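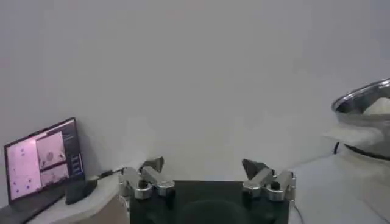 **Open call: twelve weeks of writing, translating and reading aloud in Nurkier**

Caputo is a small poetry press and reading house. We publish four books a year, most of them in two languages, and we run a residency for poets and translators of poetry in the old customs building at Nurkier. The call for the next residency is now open. It closes at the end of July, at 18:00 local time.

We look for people who write poems, and for people who carry poems from one language to another. Many of our past residents did both, but this is not a condition. You can be at the beginning. You can also have six books behind you and wish to begin again with something you do not know how to do.

## What the residency is

You live in Nurkier for twelve weeks with three other residents. Each of you has a room with a desk and a bed, and you share the kitchen, the reading room and the garden. In the mornings the house is quiet. We ask that telephone calls are made outside or in the small office on the ground floor before lunch, and we are rather strict with this.

In the afternoons there is one common meeting each week. We call it the slow table. One resident brings a poem or a translation, not longer than 50 lines, and the group stays with it for two hours. We read it aloud first, several times, in different voices. Then we speak about it, line by line, and the author may answer or be silent as they prefer. It is not a workshop in the American sense, where the poem must be repaired before dinner. Sometimes we only manage to discuss one stanza, or where a line is broken and why the breath does not want to stop there.

Signe Rustad leads the slow table. She has translated poetry for the press since its second year and she knows how to let a pause be long.

There is also a public reading every month in the hall at Flimberg, twenty minutes away by the regional bus. The audience is mixed: pupils from the upper school, pensioners, people who come because the hall is warm and the soup is good. You read for fifteen minutes. If your poems are not in English, we will prepare a translation together and print it on a sheet for the listeners.

## Who can apply

- Poets and translators of poetry who are 21 years or older when the residency starts.
- You may live in any country. We can write a letter for your visa, but we cannot apply for it in your place.
- You should understand enough English to take part in the conversation. It does not need to be elegant. Mine is not.
- You do not need a published book. Poems in magazines, on a website or in a drawer are equally good for us.

We cannot accept novels, memoirs, song lyrics for an album or academic theses about poetry. Prose poems are welcome. Long poems also, and we are especially curious about them this year.

Couples and friends may apply together, but each person must send their own application, and it is possible that only one is chosen. Please talk about this before you apply.

## What we offer

- A monthly grant of 1411 euros, paid on the first working day of each month.
- Your room, heating, bed linen and a weekly box of vegetables from the farm behind the church.
- Travel by train or bus to Nurkier and home again, against receipts. For longer distances we pay for a flight up to 400 euros, and above this we must decide case by case.
- Use of the library, which holds 1192 volumes of poetry at the last inventory, and of the letterpress in the cellar after a short introduction from Gualtiero Negri.
- A chapbook, if you wish it. The chapbooks appear in our Idia series, sewn by hand, and you keep all rights to your poems.

The grant is taxable in some countries. Please check the rules where you live. We are poets and cannot advise you well.

## What we ask from you

Be present for at least ten of the twelve weeks. Come to the slow table also when it is not your poem. Read once at Flimberg. Cook one evening per week for the house, and if you are not able to cook, you can wash the dishes twice instead.

At the end we ask for a short text, one or two pages, about something you read during your stay. It can be about a single line. Earlier texts are on a shelf in the reading room, and Florencio Barroso's text on the comma is the one that visitors most often borrow.

## How to apply

Send one PDF file with the following, in this order:

1. Your name, your address and the languages you write in or translate from.
2. Eight to ten pages of poems or translations. For translations, please add the originals.
3. One page on what you would like to work with in Nurkier. A plan may change later — we will not hold the page against you.
4. One poem by another person that you have read many times, with a few sentences about it.

Please leave out the CV and recommendation letters. The readers do not see your name in the first round, so write it on the first page only and not in the header of the poems.

Number four is not a formality. Cinzia Amato and Jui-lin Tsang, who read all the applications, usually begin with it.

If you write in a language that neither of them reads, send the poems in the original together with a rough English version. It can be very rough, word for word if you like. We will find a reader for the original.

There is no fee. The address for applications is on the contact page of the press, under "Residency". You will receive a short confirmation by email within a week. If it does not come, look in your spam folder first and then write to us again.

## Practical questions

**Can I bring a child?** Yes, in one of the rooms, which has a second bed. Tell us in the application. It has no influence on the first round.

**Can I bring a dog?** Unfortunately not.

**Is the house accessible?** The ground floor is, with one bedroom, the bathroom and the reading room. The cellar with the letterpress has eleven steep steps and no lift. The hall at Flimberg has a ramp on the courtyard side.

**When do I hear the result?** In the second half of September. Everybody receives an answer, also when it is a no. We cannot give comments on single applications.

**May I apply again?** Yes, please do. Two of the present residents applied three times.

For other questions, write to Signe at the same address. She answers in the afternoon.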